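Caught Vilgot Strömberg between two lectures, coffee in one hand, no time to sit. He's writing a life of Lindqvist, the instrument maker who ground lenses in Ladosum and never got much credit for it. Nine years on it so far. "My wife says it's a long time to spend with a dead man," he says.

First thing I asked -- why him?

"The letters. There are 590 of them, and maybe 200 had been read by anyone before me. Most are about money. Glass was expensive, he was always behind. But then in the middle of a complaint about rent he'll explain how he tested a curve, very plainly, like telling you how to boil an egg."
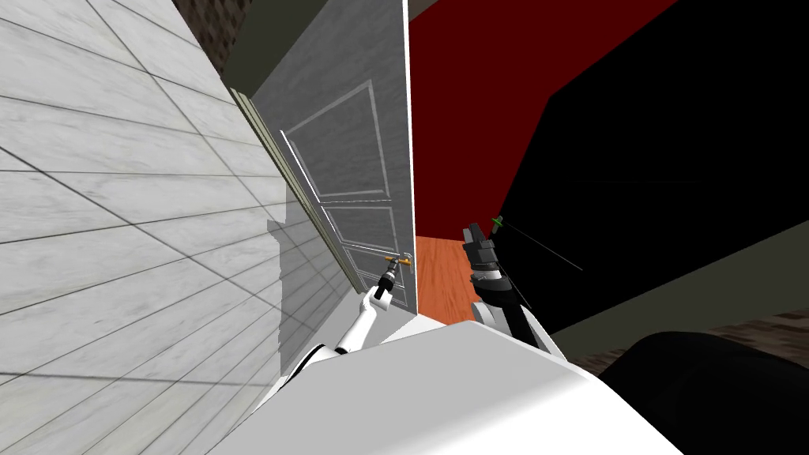 Lindqvist had no degree. He started as a clerk, taught himself geometry at night and built two telescopes before anybody paid him for one. Strömberg gets a bit heated on this. "People want the genius in the attic. He was a worker. He'd do a lens over and over until it was right." Was he shut out by the university men? Long pause. "Think of a door that's open, like a gray one with white molding on the panels, very proper. He could walk through it. They'd let him in to deliver the lenses and then they'd talk over his head." He liked that one, wrote it on his hand.

The second telescope is the one that matters. Strömberg thinks it was good enough to split close double stars, and that Lindqvist's notes on them were used by others without his name. Can he prove it? "Not all of it. I can prove he sent the notes. I can't prove who opened the envelope."

And the quarrel with his brother, which every short account leads with?

"Overdone! They fell out over a horse. They made up by August. It's in the letters, nobody looked becuase the fight is a better story."

The book has no title yet. The publisher wants something with "stars" in it, he wants just the name. He's due to hand over the last chapters soon, then a talk in Ladosum on Saturday, wich he hasn't written. Bell went, he took the coffee with him.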